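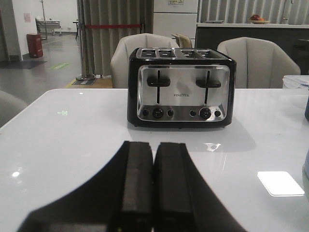 Should we buy the second arm this year?
Hold the money until the first one has earned it. The case for a second arm rests on numbers from the supplier's own demo, and our numbers are worse.

You asked for a short report on where the kitchen trial stands and what we want to spend next. The short version is that we have spent less than planned, learned more than I expected, and still can't point to a task the Sudwood arm does well enough to justify a second one.

What we have

One Sudwood arm with the two-finger gripper, on loan terms that turn into a purchase if we don't send it back by the end of March. The Dasholm controller came with it. The controller is fine. The licensing that came with the controller is less fine, and I'll get to that.

What we ran

We logged 182 attempts on ordinary kitchen items: bowls, a toaster, cups, lids. Picking up a cup from a clear counter is dull and mostly works. Anything shiny is still a gamble. White polished surfaces throw back the ceiling lights, and the software sometimes treats a reflection or a shadow as part of the object. Sudwood's advice was to "control the lighting," meaning blinds, matte mats and new fixtures, none of which were in their quote. I don't think a person buying one of these for a real kitchen will replace the counter to suit it.

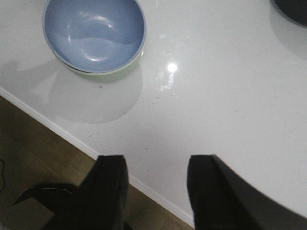 Kitchen Handling Team, Tristness Applied Automation

Bowls deserve their own paragraph. The gripper has to come down over the rim with one finger inside and one outside, and a bowl with curved walls gives it very little to hold. When the approach is off by a small amount the bowl slides instead of lifting. Sudwood says the soft fingertip kit solves this. Their evidence is a video with one bowl in it. We asked for test data in the fall and asked again after the holidays. We have a brochure.

The toaster work is further behind. Pressing a lever sounds simple, but the arm needs to push down with steady force while the toaster stays put, and we are not there yet. I would leave it out of any promise made to the partners this year.

Money

Two things have crept up on us. The Dasholm license was sold to us as a flat fee and now counts each connected camera separately. Replacement finger pads were listed as a yearly item, and we have gone through 5 sets already. Neither cost is large alone, but both would double with a second arm, and the purchase request I was handed shows them as unchanged. Please don't approve it in that form.

The request also assumes the second arm would be working 14 days after delivery. The first one took 30, and that was with a Sudwood technician on site for part of it. I can't find who came up with the shorter figure.

There is another quote in hand, from Magbanua, for a smaller arm with a simpler gripper. It's cheaper to buy. The service contract is vague about who pays for shipping when something breaks, and the reach may be too short for our counter. I'm not recommending it. I would like to see it in our own space before anyone calls it a bargain.

What we're asking for

Approve the soft fingertip kit only, on a return basis, and one spare set of pads. Extend the loan on the current arm by a quarter if Sudwood will do it in writing. Move the rest of this year's equipment line into next year instead of spending it because it's there.

If the kit gets bowls to the same success rate as cups, I'll support a second arm and write the request myself, with the license and pad costs in it. If it doesn't, we should talk about sending the first one back. The log of attempts, including the failed ones, is on the team drive, and the Dasholm invoices are in the folder next to it.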